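Zwischenbericht zum Projekt "Stadtgänge Drekville"
Berichtszeitraum: Februar bis Juni
Vorgelegt von der Projektleitung, Serkis Reisen, an die Tourismusförderung Drekville

1. Stand der Arbeiten

Im Berichtszeitraum haben wir die drei geplanten Führungen in das Programm aufgenommen: die Altstadtrunde, den Abendgang am Fluss Egan und die Tagesfahrt nach Nirnberg mit Mittagessen. Die Altstadtrunde läuft seit April regelmäßig, die beiden anderen seit Mai. Bis Ende Juni wurden 34 Führungen durchgeführt, an denen 281 Gäste teilgenommen haben. Im Antrag waren für diesen Zeitraum 214 Gäste vorgesehen.

Der Treffpunkt wurde vom Bahnhof in unser Büro in der Altstadt verlegt. Die Gäste können dort vor dem Beginn der Führung ihre Karten abholen.
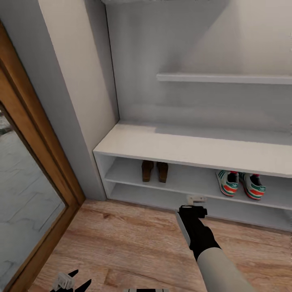
2. Buchung und Werbung

Die Buchung über die Internetseite ist seit März möglich, in deutscher und englischer Sprache. Die französische Fassung ist übersetzt, aber noch nicht von einer zweiten Person gelesen worden. Wir bitten deshalb um Verständnis, dass sie erst im August erscheint. Das gedruckte Faltblatt liegt in den Hotels der Altstadt und im Bahnhof von Nirnberg aus.

Bei der Tagesfahrt war die Gruppengröße zuerst auf 40 Personen festgelegt. Nach den ersten Fahrten haben wir festgestellt, dass das Gasthaus so viele Gäste nicht gleichzeitig bedienen kann. Das Mittagessen findet nun in zwei Gruppen statt, und die Rückfahrt beginnt eine halbe Stunde später.
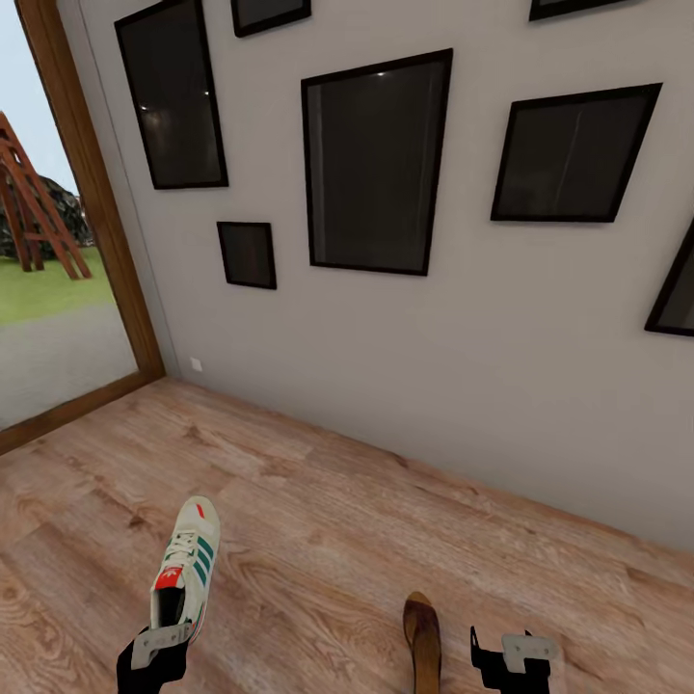 3. Abweichungen vom Plan

Der Abendgang am Egan musste im Mai zweimal wegen Hochwasser ausfallen. Die Gäste haben den vollen Preis zurückerhalten. Die Schulung der neuen Stadtführer dauerte länger als geplant, die Mehrkosten hat Serkis Reisen selbst getragen. 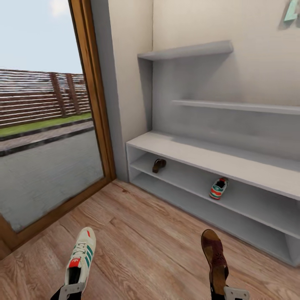

Für den Herbst bereiten wir eine kürzere Altstadtrunde für Familien vor, die um 15 Uhr beginnen soll. Die Strecke ist bereits abgegangen, es fehlt noch die Genehmigung für den Innenhof des alten Zollhauses. Die zweite Rate der Förderung möchten wir wie vereinbart im September abrufen. Die Belege zu den bisherigen Ausgaben sind diesem Bericht als Anlage beigefügt.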